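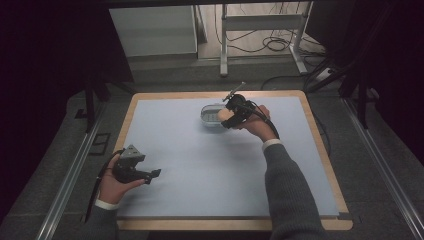
We bought two pairs of the Darside hand-held grippers in February to record demonstrations for a pick-and-place project at Huaranga. Before that we used the Miden set, so most of my comparisons are with those.

## Setup

The pair comes with cables, a charger for the recording box and a printed guide of 30 pages. Pairing the left and right units took me 40 minutes the first time, mostly because the guide describes an older version of the software. Ellgate, the dealer, sent a corrected page by email the same afternoon.

## In use

The handles are comfortable. I can work for a morning without my wrists getting sore, and I could not say that of the Miden. Small, soft items in a shallow dish are a fair test, and the jaws close slowly enough that you can stop before squashing anything.

The cables are the weak point. They come off the back of each unit and you have to learn to keep them clear of your sleeves. A right-angle plug would help.

In our longest session we recorded 119 takes and the software kept 113 of them. The rest were dropped for lost tracking, all when I turned one hand too far over.

## Fingers and pads
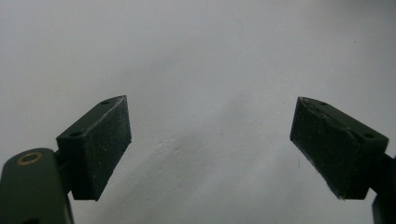

The pads have a rough face that grips well, but it picks up lint, and the edge of the material can start to look frayed. I wipe ours with a damp cloth at the end of the day. Replacement pads are sold only in full sets, so one bad pad means paying for all of them. I would like to see singles.

## Would I buy it again

Yes, for table work. For anything that needs you to walk around, wait for the cordless version Darside has promised. Ours go back on the shelf with the cables tied, and the spare pads are in the drawer underneath.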